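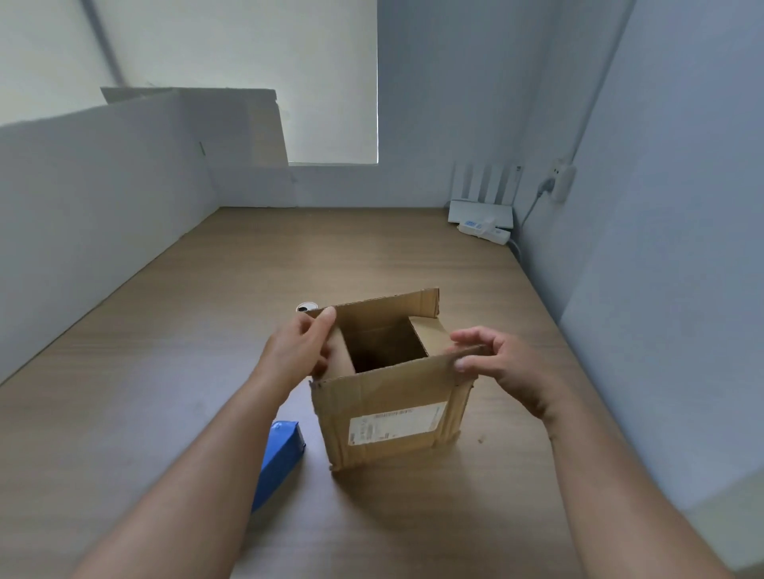

新闻稿
即时发布

Cisus将搬运与分拣交给Hallen自动化系统,打包台的同事有了更多时间照看每一只纸箱

Waweru小件中心完成改造,原有岗位全部保留,夜间抬箱工作取消

在仓库里待过的人大概都有同感,一天下来最累的往往是走路和弯腰,手上的活儿倒在其次。纸箱从收货口推到工作台,从工作台推到笼车,再从笼车抬到出货口,来来回回,鞋底磨得比什么都快。过去这段时间,Cisus的同事们和设备伙伴Nurner一起,把这些路一段一段地交给了机器。今天我们很高兴,也带着一点点紧张,向客户、邻居和一直关心我们的朋友们报告这件事的进展。

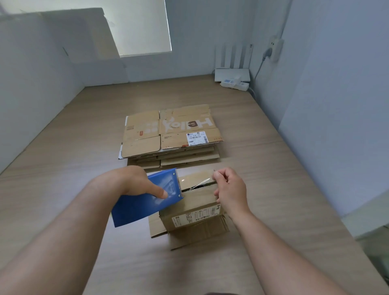 内罗毕,2022年8月3日,星期三——小件仓储与退换货服务商Cisus今天宣布,旗下Waweru小件中心的自动化改造已经完成,由Nurner设计并安装的Hallen输送分拣系统正式投入日常使用。从今天起,Waweru中心的入库纸箱由系统自动送到各个工作台,封好的纸箱由系统自动接走、读取条码、按线路分流。中间最需要眼力和手感的那一段,也就是开箱、查看、决定旧箱能不能再用、重新装好、拉胶带封口,仍旧由打包台的同事用双手完成。

为什么把这一段留给人来做,我们在项目开始的时候讨论过很久,争得也挺热闹。Waweru中心处理的大多是小件和退换货,寄来的箱子大大小小,有的几乎还是新的,有的边角已经压皱,折痕一道接一道,旧标签贴在什么位置的都有。机器读标签很快,可是一只箱子的底还结不结实,盖子合上以后中间的缝能不能对齐,有经验的同事拿起来捏一捏就有数了。Nurner的工程师到现场来看过几次,最后也赞成把打包台原样留下,把力气花在打包台的两头。

“我在打包台干了好些年,最怕的就是听见推车轮子卡住的声音,”Waweru中心打包组组长Upendo Odera说,“以前封好一批箱子,得自己推过去,路上还要给叉车让道,回来的时候台子上又堆满了,心里急,胶带就容易拉歪。现在箱子封好,往旁边的滚筒上一放,它自己就走了,我转过身来就能接着看下一只。说句心里话,头几天我不太习惯,总想跟着箱子走过去看看它到底到了没有。组里的年轻人笑我,说我像送孩子上学一样。”

这次改造涉及Waweru中心的20名同事。Cisus在项目启动之前就向大家作出书面承诺,任何人都不会因为Hallen系统上线而离开公司,这个承诺今天仍然有效,也已经写进了新的岗位说明。原先主要负责推车和抬箱的同事,一部分转到打包台,跟着老同事学习验货和旧箱整理;另一部分接受Nurner的培训,负责系统的日常点检、清洁和简单故障处理。转岗期间的工资按原标准发放,培训时间全部计入工时。夜班的抬箱工作则从排班表里整个拿掉了,以后夜里只安排值守和补货,这是同事们在意见征集时提得最多的一条,我们很高兴能够做到。

Hallen系统的工作方式说起来并不复杂。入库口有一段缓冲输送带,纸箱放上去之后,系统读取箱面标签上的条码,查到它属于哪一类业务,再看哪张打包台此刻有空,就往哪里送。每张台子旁边都有一个很大的暂停按钮,同事觉得箱子来得太快,或者手上这一只需要多看一会儿,按一下,后面的箱子就会改道去别的台子。按暂停不需要向谁报告,也不会记入个人考核。这一条是Upendo Odera和组员们坚持要加的,项目组采纳之后,大家对新系统的态度明显热络了许多。

出货这一头也是同样的道理。封好的纸箱在滚筒上通过读码位置,标签读得出来的,直接分到相应的线路;读不出来的,比如标签起皱、被胶带压住,或者贴到了棱边上,就由系统推到旁边的复核台,请同事重新打印一张。试运行的时候,复核台着实忙了一阵子,后来打包组商量出一个土办法,装箱时先把贴标签的那一面转过来朝着自己,再去拉顶上的胶带,这样手上做着事,眼睛顺便就把标签看了一遍。办法很简单,如今已经写进了新同事的入门手册。

目前,Waweru中心在平常的一个班次里处理约500只纸箱。公司没有借这次改造提高每个人的件数要求,今年之内也没有这样的打算。我们更关心的是另外一些事情:箱子送到客户手里的时候封口是不是平整,里面的东西是不是安稳,下班的同事腰还疼不疼,晚上回家有没有力气陪孩子写作业。

“有人问过我,花了钱上设备,却不要求多出货,账怎么算?”Cisus运营负责人Godfrey Kimaro说,“我的算法比较老派。一个熟练的打包员,从进门到真正能独立判断一只旧箱子该留还是该拆,要花很长时间。她如果因为搬东西伤了腰离开,我损失的是这些年攒下来的本事,这笔账比设备贵多了。再说,客户寄来投诉信,很少是嫌我们少装了几箱,多半是箱子开了口,或者东西在里面晃坏了。把走路的时间还给打包台,这些问题自然会少一些。少多少,我们到年底再老老实实地告诉大家。”

旧箱再用也是这次改造里我们很想多说几句的部分。退换货寄回来的纸箱,以前因为台面周转太紧张,很多还没来得及细看就进了废纸堆。现在输送线替大家省下了来回推车的工夫,打包台的同事可以把还结实的箱子挑出来,压平,码成一摞,放在手边备用。需要的时候抽出一只,撑起来,检查一遍折边,旧标签盖好或者揭掉,就能再走一程。整理旧箱的标准由打包组自己起草,内容包括哪些破损可以用胶带补,哪些必须拆掉回收,写得很细,有几处连品质部门的同事读了都说学到了东西。

当然,过程里也有不顺利的地方。系统安装期间,Waweru中心有两个周末停止收货,给一些客户添了麻烦,我们在此再次致歉,也谢谢各位的耐心。最初选定的滚筒高度对个子不高的同事很不友好,抬手放箱子要踮脚,Nurner听到意见之后重新调整了支架,现在每张台子旁的接驳高度都可以调节。还有提示音的问题,原先的声音又尖又急,整个下午听下来人都烦躁了,现在换成了一种比较低沉柔和的,音量也可以由各台自行设定。这些都是小事,可是一天要在那里站上一整班的人,会觉得这些小事很要紧。

Nurner方面,驻场工程师会继续留在Waweru中心,陪伴同事们度过最初的磨合期。此后的日常维护逐步交给Cisus自己的点检小组,较大的检修仍由Nurner负责。双方还约定,系统软件的每一次更新,都要先请打包组的代表试用,他们点头之后再推到全部工作台。

今年11月,Cisus计划在Waweru中心举办开放日,邀请客户、同事家属以及附近职业学校的师生前来参观。来访的朋友可以看到纸箱从入库到出货走过的全程,也可以坐到打包台前,在老同事的指点下亲手整理一只旧箱,拉一条胶带试试看。Upendo Odera已经答应当天担任讲解,她说自己会准备一些拉歪了的箱子,给大家壮壮胆。开放日的具体时间和报名方式将另行通知。

关于其他仓库是否会采用同样的系统,Cisus目前还没有时间表。我们希望先让Waweru中心安安稳稳地走过年底的旺季,听一听每一位同事的感受,把该改的地方改好,再来谈下一步。已经有别处的同事写信来问,什么时候轮到他们,也有同事写信来说,他们那里的情况不太一样,请公司不要照搬。这两种来信我们都认真读了,也都一一回复了。

关于Cisus
Cisus为中小型商家提供小件仓储、打包和退换货处理服务。Waweru小件中心是公司旗下以退换货整理为主要业务的仓库,负责开箱查验、旧箱再用、重新封装及发运。

关于Nurner
Nurner从事仓储输送与分拣设备的设计、安装和维护,Hallen是该公司面向小件仓库推出的输送分拣系统,可以配合人工打包台使用。

媒体联络
Cisus传讯组
采访Godfrey Kimaro或Upendo Odera,请提前与传讯组约定时间。打包组的同事在班次中途不接受访问,交接班之后欢迎来聊。

(完)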